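Where a town's money goes after the vote

Most ratepayers in Fikau could tell you their rates went up in October. Few could tell you what happened to the repair fund.

Council set aside $300,000 for culverts and footpaths at the start of the year. By the third quarter, 90 per cent of it was unspent. The work had been approved, but the tenders had not gone out.

Staff at the works office blame the approval chain. A job worth more than a few thousand dollars needs 3 signatures, and one of those positions sat vacant all winter. Uchida, the paving firm that won last year's contract, let its local crew go and took work up the coast.

The neighbouring district of Zalloretti handles it differently. Money left over in one quarter rolls into the next, and every line is posted at the town hall with the amount budgeted beside the amount paid. The last list ran to 527 lines. It is dull reading, but people do read it, and they ring up when a figure hasn't moved.

Fikau's councillors will look at a similar system on Thursday. The cost is modest. Office equipment has its own line and would not need a top-up.

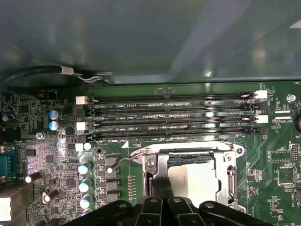 Memory slots on a computer motherboard.

What the proposal lacks is a deadline. Without one, the culverts on Fuster Road may well wait for another budget.

Comments (3)

gravelroad: Our culvert has been "approved" for two years.

Dot M: Post the list at the library too, please.

southender: Zalloretti's rates are higher. Worth mentioning.

Related
Reading your rates notice
Who signs off on roadwork?

Back to top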